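Two-arm laundry robot on hire – worth it for a small guest house?

Posted in Home and Small Business Automation, 8th September

falldale_linens
Hello all, and I hope this is the right corner of the site for it. We run a small guest house with 16 beds, and you can imagine the mountain of washing that comes down the stairs every changeover day! I've been looking at the Jirska two-arm kit, which you can buy outright for 3199 or take on a monthly service plan through Casado. The leaflet says it will lift things out of a basket and lay them on a sofa or a table ready for folding. Has anybody lived with one? I don't mind slow, but I do mind having to stand over it all day, as I could be doing the breakfasts.

jelavden_tinkerer
I've had ours going since March and I'm rather fond of it, so do take this with a pinch of salt. We use it for emptying the basket and for very little else. It has a gripper on each arm, and the fingers are slim, so they get down into a heap of cloth quite nicely. Thick towelling and sweatshirts are what it likes best, and thin pillowcases are what it likes least – ours will sometimes pick up two and carry on as if nothing had happened. Give it a basket with a low rim if you can, and keep it close to wherever the washing is going, because the arms don't reach as far as you'd hope. 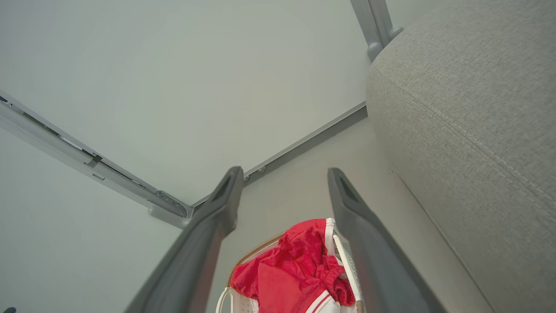
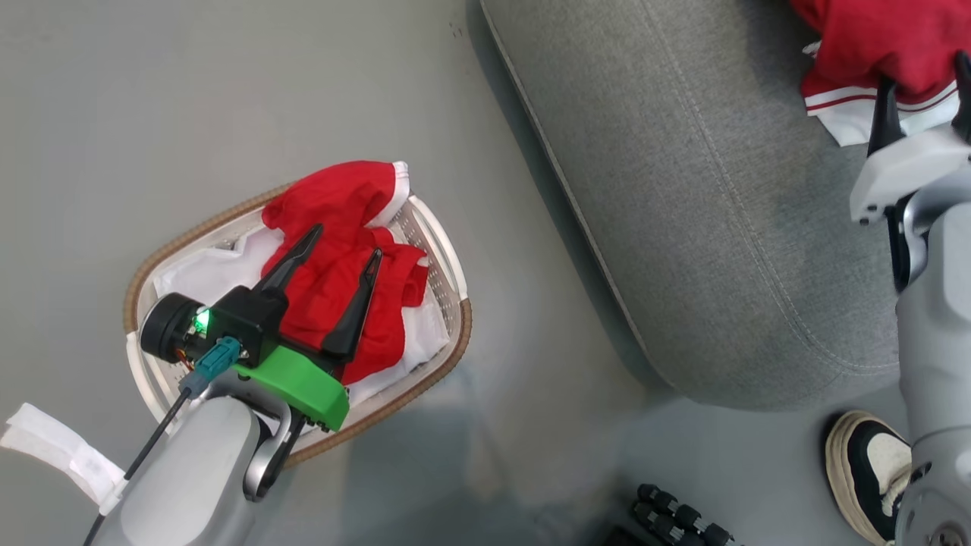 Red things and a basket, with the grey seat alongside, in all of these.

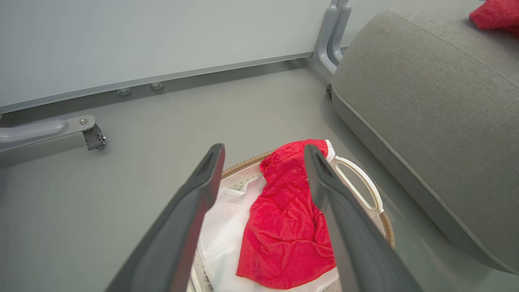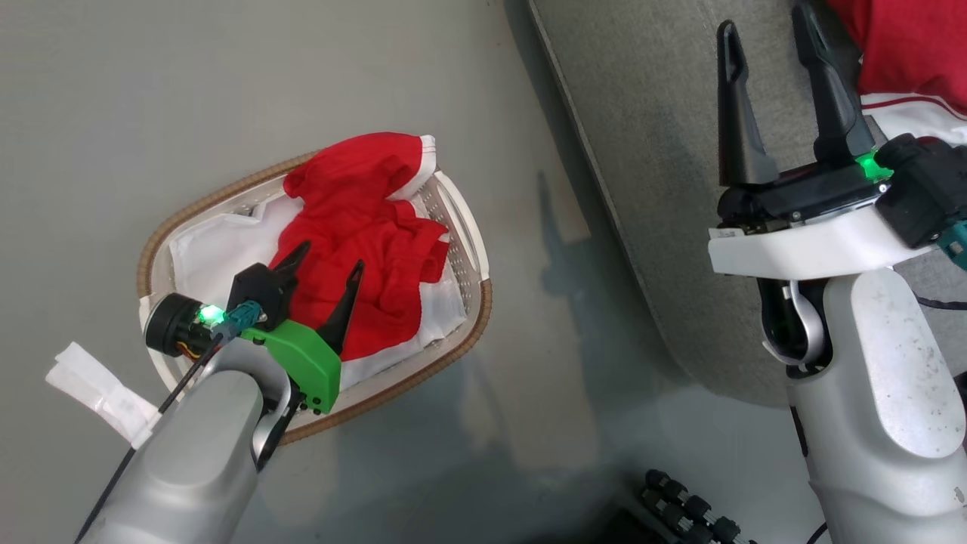
Does the price of 3199 include setting it up?
Setting up is charged separately if you buy the kit outright, though the Casado plan has one visit included. Ask them to do it in the room where you mean to use it, and have a basket of your own washing ready for them to try.

The other thing I'd say is to think about your floor. Ours had to be moved twice before we found a level spot, and the cables want keeping well out of the way of people's feet (I speak from experience). Once it was settled I was much happier with it, and I can get on with the ironing in the same room and just glance over now and then.

mangle_and_peg
Looked at one, didn't buy. We were quoted 2085 for a used kit and by the time I'd added the stand and the spare fingers it was more than I wanted to spend on something that doesn't fold. If your budget is nearer 2000 I'd get a better dryer. That said, my sister-in-law hired one for a month and liked it, so perhaps hire first and see how you get on.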